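Speaker notes, "What the Arm Did to Our Afternoons"
Mavis Ridgeway, Retwood returns desk
Aug 28, 2021

Slow down at the start. Water on the left. Wait for the people at the back to sit.

Hi everybody, I'm Mavis, I run the returns desk at Retwood, and I've been sorting other people's stuff for a living longer than I want to say into a microphone. I'm not an engineer. If you came for the engineering, Ieuan Gough is on after lunch and he has graphs.

So, returns. People rent a desk from us, they leave, and they leave things behind. Pens, chargers, half a lunch. All of it comes down to my desk and somebody has to look at it, decide what it is, and put it somewhere. That somebody was me, Ekow Kwofie and Érica Frota, three of us on one long table, and by four in the afternoon your neck knows it.

(Ask for hands: who here does a job where you pick things up and put them down again? Leave it a moment, it's always more than they expect.)

When Eltovari offered us an arm for the sorting table, my first question was whose hours it was coming out of. I asked it in the first meeting, out loud, with Valdir Damasceno from operations sitting right there, and I'd tell anyone in this room to do the same! Valdir said no hours for the first year and he put it in an email. I still have the email. Get the email.

Then the boring part. We had to learn to lay things out. You'd think tipping a bag on a table is tipping a bag on a table, but we'd always piled, and now we spread. Ekow hated this for 3 weeks (say it nicely, he's in the second row). His point was that he could clear a pile by hand while the arm was still making up its mind, and he was right, and on a bad day he still is.

Next two slides together, don't talk over them.
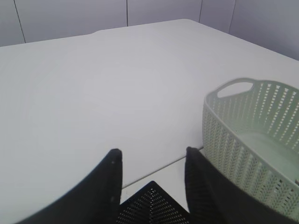
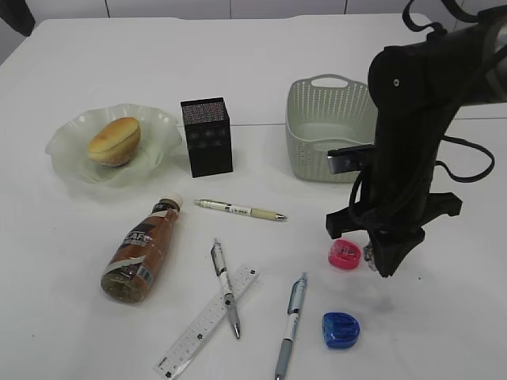

Does having the arm mean fewer people on the desk?
We had three people before it came and we have three people now, but the work they do in the afternoon has changed, and I can only promise you the year I've got in writing.

OK, what changed. Mornings, nothing much. We open bags, we check names, we call people who left something they'll want back. Afternoons used to be all hands on the table and now one person minds the arm while the other two do the phone and the shelves. We rotate. The rotation was Érica's idea and it took a couple of tries, her first version had me minding the arm every time Moura's truck came in, and that truck needs two people on the dock whatever else is going on.

Minding the arm is a real job, I want to say that clearly. It's less lifting and a lot more watching. My neck is better and my eyes are worse. You're waiting for the moment it picks wrong, and small things are where I watch hardest. Pens. Anything round that wants to roll. I asked for 7 extra minutes of break on the minding shift and got them, after a bit of back and forth, and I think that should have been in the plan from day one.

(If time is short skip the next bit and go to the list.)

The other thing is talk. When you sort side by side you chat all afternoon, about kids, about what's for dinner, about who on earth owns this many chargers. Now one of us is at the table and two are across the room. I missed it more than I thought I would. We moved the phone desk closer in August, pushed it right over, and it helped. Facilities wanted a form for that. We filled in the form after.

Also the pay grade. Ekow and Érica both learned to stop the arm, restart it and set it up for a new batch, and that's a skill, and for a while it was sitting in their job description as "other duties." We went back to Valdir on that one. It's got its own line now.

List, read it straight:
Ask about hours before it arrives, in front of people.
Let the ones who do the work decide how the table is laid out.
Write the stop procedure in your own words. Ours was 3 pages from the supplier and it's one card now, taped where you can reach it.
Count watching as work.
Keep the old way going one afternoon a week, so new people learn what a pile feels like.

Somebody always asks if I like it. Some days, yeah! I like going home without a heat pack. I don't like the beep, and Isness, who did our software setup, swear they can change the beep, so I'm saying that here in front of 50 witnesses.

Questions. Ekow takes anything about the batches, Érica takes the rotation. Handout is on the chair by the door, take one, pass the clicker back to Ieuan.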